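Search this site Search Enter keywords Go

How to deal with a small dark spot on cream cotton (and what to ignore)

By Úna Moynihan

I have been mending and altering clothes at Draltstead for long enough to have heard every stain cure going. Hairspray. Toothpaste. White bread. A woman in May swore to me that milk takes out anything if you leave it overnight. I tried milk on a test scrap of cream twill with a dot of ballpoint on it, and in the morning I had a dot of ballpoint and a smell.

So I am suspicious of any stain guide that starts by telling you what to put on the stain. Most small gray marks on pale trousers and shirts arrive unidentified. You don't know if it's pencil, machine oil, road dirt or mascara, and the cure for one can set another. Start by finding out what you can.

Step 1. Lay the garment flat and look at it properly

Use a table near a window. Overhead bulbs are too yellow for cream fabric and will hide a faint mark completely. Smooth the cloth with the side of your hand and fold the rest of the garment back so that you have one layer to look at.

Then look beside the spot you already know about. Small marks tend to come in company, and the second is usually paler and easy to miss until you've washed and ironed the thing.

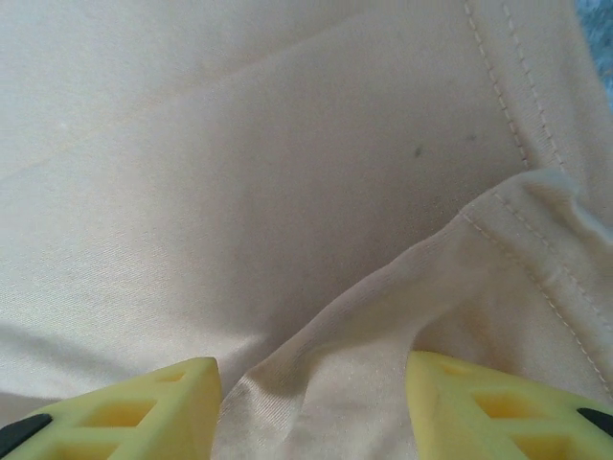
Check the inside as well. If the mark shows through on the wrong side, it was probably something liquid or greasy. If the wrong side is clean, you may only have dry dirt sitting on top of the weave, and you should be pleased about that and keep water away from it for now.

Step 2. Try it dry

Take a clean, soft, dry toothbrush and flick outward from the spot, lightly, four or five strokes. Don't scrub. Twill has tiny diagonal ridges, and scrubbing wears the tops off them, leaving a dull patch that lasts longer than most stains do.

If it fades, carry on and stop when it stops fading. A white vinyl eraser will sometimes lift pencil, dabbed and not rubbed. The pink kind leaves pink.

Step 3. Test on a seam allowance

Before anything wet goes on the front, put a drop of it on the inside of a seam and leave it until it dries. I know everybody skips this. I skipped it on a Dunne jacket lining and paid for the lining.

Look at the topstitching too if the spot is close to it. Thread and cloth are often different fibers, dyed separately, and they don't always react the same way. Keep whatever you're using off the stitches until you know.

Step 4. Dish soap, a small amount

Put a folded white cloth under the spot. Mix one drop of plain dish soap into a tablespoon of cool water, dip a cotton swab, press out the excess and dab from the outside of the mark toward the middle. Move the cloth underneath as it picks up color. Give it ten minutes of this before deciding it doesn't work.

Rinse by dabbing with plain water over a wider area than you treated. A hard wet edge dries into a ring, and on cream the ring is often worse than the spot was.

I bought the Allach stain pen to compare. It did roughly what the soap did, in a nicer tube. If you already own one, use it up.

Step 5. Let it air dry, then look again

No dryer and no iron until you have checked it in daylight. Heat can fix what's left for good. If the mark is paler but still there, repeat Step 4 once. If it hasn't changed at all, it's likely ink or old oil, and that is a job for a dry cleaner. Tell them exactly what you've already put on it.

About bleach

People reach for it because the fabric is light. Cream is a dyed color more often than you'd think, and chlorine bleach can leave you with a white dot on tan trousers. It can also yellow anything with elastane in it. I don't keep it in the workroom.

About leaving it alone

A pinhead-sized speck on the back of a thigh is visible to you and to the person who ironed it. I have seen good trousers ruined over a mark no one at a dinner table would have noticed. If Step 2 and Step 4 haven't shifted it, wear them for a day and see if you still care.

Related

Taking in a waistband without moving the zipper
Matching topstitching thread on pale fabrics
The Andley steam brush: four months later
Do you need a tailor's ham?
Pressing seams on cotton twill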